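**Lanwood library reopens Monday, hours cut on two days**

7th June. The Lanwood branch library opens its doors again tomorrow at 10 a.m. after being shut since February, when a pipe over the childrens section let go during the cold snap. Ceiling came down, carpet ruined, a good part of the picture book shelves gone with it.

Final tally from the branch: 3,017 books thrown out. Most were insured. The local history boxes were upstairs and stayed dry.

"We got lucky with the boxes, not so lucky with Dr. whoever and all the dinosaur books," said branch manager Wilma Vanhove on Friday, between phone calls. Replacements are still coming in. She expects the kids shelves to look thin through the summer.

What's changed inside: new floor, new lights, front desk moved to the left of the entrance so there is room for strollers. Public computers now along the back wall. Restrooms same place as before. The old reading room has been split, half for quiet study and half for a work room with tables that can be booked by the hour. Booking is free with a card, 90 minutes max if someone is waiting.

Contractor was Verbeke, out of Flundon. The job was supposed to be done in April. Plaster took longer to dry than planned, then the flooring came in the wrong color and had to go back. Site manager Bart Claeys said the last punch list items, mostly door closers and a drip at the drinking fountain, will be finished during opening week. Expect some drilling before noon.

Hours are the sore point. Tuesday and Thursday evenings are gone, the branch will close at 5 on both days. Saturday stays 10 to 4. Vanhove said it comes down to one open position that hasn't been filled. Around 200 people signed a petition at the temporary counter in the bus station asking for at least one late evening back.

Rezaul Akanda, who started the petition, works days at a bakery in Flundon and used to bring his two girls on Thursdays. "Five o'clock is no use to me. I'm still on the bus," he said. He plans to hand the signatures over at the town meeting later this month.

Town clerk Koen Michiels said the evening hours will be looked at again in the fall budget. He would not say more then that.

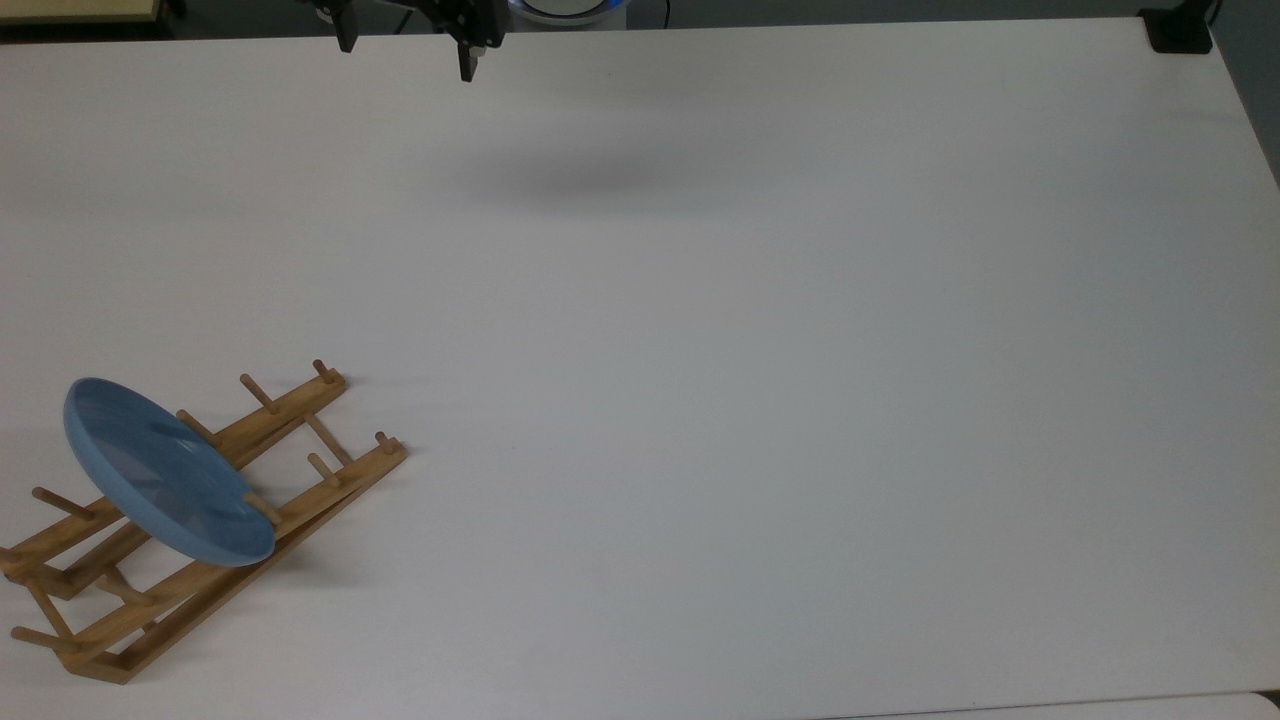
*A white tabletop with a soft gray shadow across it.*

Other things to know before you go:

- Books borrowed before the flood are due by the end of the month. No fines for the months the branch was closed.
- Holds placed at the bus station counter have been moved over. Bring your card.
- The temporary counter is closed for good. The drop box there has been taken out, so please dont leave books on the bench.
- Parking lot is open but the row nearest the building is still blocked by a dumpster.

Story time is back Wednesday at 10:30 with Pendo Rotich, who ran it out of the firehouse all spring. Ages 2 to 6, no sign-up. She is asking families who have picture books in good shape to drop them at the desk. No textbooks, no magazines.

Questions go to the front desk during open hours. The phone line was still being switched over as of Friday night.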